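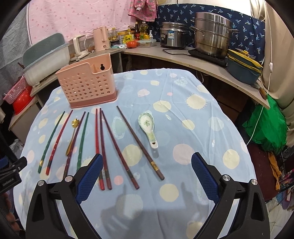 The kitchen table in Honmont.

Staff Reading

The dam at Pencombe is an earth embankment with a clay core. It has one settlement mark, a brass stud set in the crest wall over the deepest part of the valley. The stud is read by placing a leveling staff on it and sighting from a concrete pillar on the east bank. The reading is in millimeters. If the crest goes down, the staff goes down with it and the reading gets larger.

Oona Kemppainen took her first reading in December, eleven days after she was given the job. She read 1,230. She moved the staff, cleaned the stud with a wire brush, and read 1,230 again. She checked the level against the rock mark behind the valve house. The level was in adjustment.

The last figure in the log was 1,191. So was the one before it. She turned back through the pages at the desk in the valve house with the heater on. Arvo Suominen had entered 219 readings in that book, one a month, in pencil, and every one of them was 1,191.

An embankment of that age can be very stable. It can't be that stable. A good observer with a good instrument will scatter by a millimeter either way from wind, heat shimmer, and the thickness of the line in the eyepiece. A column with no scatter in it is a column that was copied.

She called Ville Vainio at the district office.

"Thirty-nine millimeters," he said. "In a month?"

"I doubt it was in a month."

"Is there any seepage?"

"The weir at the toe is normal. It's clear. I checked it before I called."

He told her to write it up as an observer change with the datum under review, and to read the stud daily until further notice. He also told her that Arvo had been the best man they had. She wrote down the first part.

Daily readings for the next two weeks ran from 1,229 to 1,231. Nothing was moving at a rate she could measure. The question was what it had been doing for the eighteen years of the log, and only one person had been up there with a staff.

Arvo was dead. His widow lived in Honmont, forty minutes down the valley, above a hardware store with NISKANEN painted on the side wall. Urho Niskanen let Oona in through the shop and sent her up the back stairs without asking what she wanted.

Elli Suominen had a blue cloth on the kitchen table with circles printed on it, and some chopsticks laid out. She pushed these to one side to make room for the log.

"He had two of those," she said.

She went into the other room and came back with a second book. It was the same issue, with the same green cover. She put it down next to the first and opened both at the first page.

The second book started at 1,191. The next month was 1,191, then 1,192, then 1,191. By the end of the second year it was 1,197. The entries had wind direction, air temperature, and reservoir level. Where he had repeated a reading he had written down both and drawn a line under the one he trusted. The curve was steep at the start and flattened over time, the way consolidation does. The last entry was 1,230.

Oona read all of it. It took most of an hour.

"Did he say why?"

"Cumasthorpe," Elli said.

Oona knew the name from the files. Cumasthorpe was the next dam over, the same builder and the same clay. It had shown settlement in its first years of proper measurement and the district had drained it as a precaution. The village below it had lived off the water. The mill closed, then the school. No fault was ever found in the bank.

"He said he'd tell them the day it stopped slowing down," Elli said. "He went up in every kind of weather. I thought that he was looking forward to telling them, some years. It would have been easier."

"He should have reported it."

"Yes. He said that too."

Oona asked if she could take the book. Elli said that was what it was for. She asked whether the number was still the same, and Oona said that it was, within a millimeter. Elli nodded and moved the chopsticks back to the middle of the table.

It was dark by the time Oona got up to the valve house. She plotted the second book on graph paper, by hand, with time on a log scale. The later points fell on a straight line. She added her own at the end, and they fell on it too.

She wrote the report that night. Under Source of Data she put: A. Suominen, observer, complete record, two volumes. Under Remarks she gave the slope of the line and the settlement to be expected over the next ten years, which was four millimeters. There was a box for Recommended Action. She left it until last, and at twenty past one she filled it in, in ink, and went out to read the weir.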